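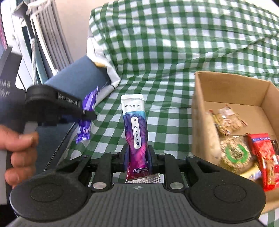

I bought the Pidex drawer organizer because the cabinet next to my stove had turned into a landfill of packets. Soy sauce, drink powders, yeast, gravy mix, single-serve everything. The product page promised "total pantry control," a phrase that should have warned me off, and the price was $41, which should have warned me twice.

What you get is a tray, a lid nobody asked for, and 13 dividers that slide into grooves along the sides. The dividers are supposed to click. Nine of mine click. The rest sit in the groove and lean, and if you shut the drawer with any conviction they lie down flat and take their neighbors with them.

Fit is the first thing to check. The listing says it suits "standard drawers." Mine are Caltarside cabinets from when the house was built, about as standard as it gets in this town, and the tray went in with a gap at the back wide enough to swallow a packet of yeast. I know because it swallowed one. A strip of folded cardboard fixed that, for free.

The idea behind it is fine. Packets do store better standing up, like file folders, than in a heap. You can flip through them and see what you have. For the first week I was close to impressed. I found two taco seasonings I had been meaning to use since April and threw out a pudding mix of uncertain age.

Then real life got in. The slots are all one width, and my packets are not. Thin sachets slump down and fold over at the middle. Fat ones, like the Hayashi soup base I buy, wedge in so tight that pulling one out brings the divider up with it. You can move the dividers, sure, but only to the next groove over, and the next groove is always a bit too far.

The company claims it holds 300 packets. I would like to see which packets. Loaded with ordinary groceries mine was full long before that, and a full tray is heavy enough that my drawer slides started to complain.

Cleaning is so-so. I spilled cocoa in it on a Saturday and the powder went straight into the grooves. A damp cloth doesn't reach down there. I used an old toothbrush and got most of it.

For comparison, my sister has the Isus bin set, which is two plain open boxes with no dividers and costs a good deal less. Things fall over in those too. She just doesn't expect them not to.

I'm keeping the tray, mainly because the return shipping is on me. If you already own a shoebox, try cutting that down to drawer height first and live with it for a month.

2 stars. One for the idea and one for the dividers that click.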